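Small harbours, big neighbours: talk notes

Slot is 6 pm, main hall. Say hello, thank them for coming out, check the back row can hear me.
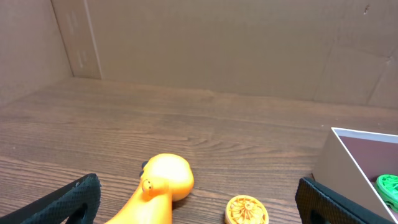
1. Start with the map

Put up the map of the strait and leave it up. Muken on the left, Texier on the right, the shipping lane running between them. Ask who has heard of either place before tonight. I always get two or three hands, and one of those is usually a sailor.

Muken has 2,153 people on the electoral roll and one deep-water pier. That pier is what the whole row is over, so say it twice.

2. What was signed

In May the two island governments agreed to share coastguard patrols. Six pages, mostly dull (I've read it so you don't have to). Fuel, radio channels, who pays for a tow.

Then there's the annex. It lets "vessels of friendly states" take on supplies at Muken for up to 10 days at a time. It doesn't say which states and it doesn't say what sort of vessels. Pause here and let people read the line for themselves.

3. Why the neighbours are cross

Go slowly, I rushed this bit last time. The mainland is 2,000 kilometres off and has always treated the strait as its own back garden. They heard about the annex from a newspaper, and I think that stung more than the wording did.

My own view, and I'll say it's only mine: I don't see a base coming. A base needs housing, water and a runway, and Muken is short of all three. But a ship that calls in every few weeks is a kind of presence too - you get used to seeing it there.

4. The cable

Voltbridge is the power and data cable planned between the islands, and Grillurico is the survey ship that's been mapping the route. Both sides say it's purely civilian. Maybe so! Still, whoever lands the cable gets a say in who parks next to it. If I'm running late, skip to the pier photo from the ferry.

5. What islanders told me

Read the fish market bit. Most people I spoke to wanted to talk about the clinic, the price of diesel and the school roof. Big-power rivalry came a long way down the list. One woman asked me if a bigger navy would buy more tuna.

6. Questions

Someone will ask about treaties and the law of the sea. Keep it short, point to the reading list by the door. Water's under the lectern.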